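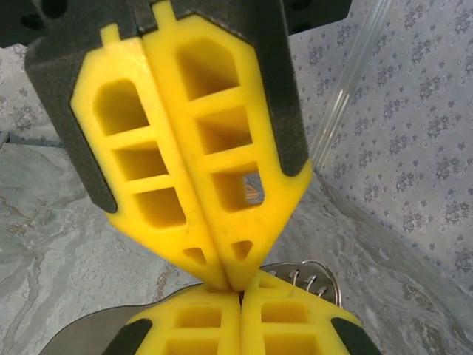 Marietjie Mabaso asks that the spare fingers be priced before the arm is, and her request has been adopted as the first rule of this page. Households and small workshops planning to purchase gripping equipment are advised to prepare a written budget in the order given below.

148 shares

Consumable parts. Finger pads should be entered as a yearly expense and kept apart from the purchase price. Molded pads with an open lattice pick up scuffs in ordinary use. Bittencourt sells pads in sets of 2, and a home with a pair of grippers should allow for 6 sets in the first year. Confirm in writing that the same pattern will remain available.

Work surface. Measure the counter or table on which the equipment will be used, including the room needed for two grippers to meet fingertip to fingertip. Buyers who plan for a single arm and add another later often pay twice for mounting. Table covers and loose cloth should be secured or folded back before any trial.

Trial period. Cella and Fumorus both accept returns, but the terms differ and should be read before the deposit is paid. Schedule the trial for a Saturday, when the kitchen can be given over to it. Use the objects the household handles every day, and record each attempt on paper.

Storage and service. Reserve one closed drawer for spare pads, screws and the maker's instructions. Plukura offers a service plan that covers the housing and excludes the pads; purchasers should decide whether that exclusion is acceptable to them.

Questions concerning the budget sheet may be sent to Sang Văn. Revised sheets are issued each November.

5 comments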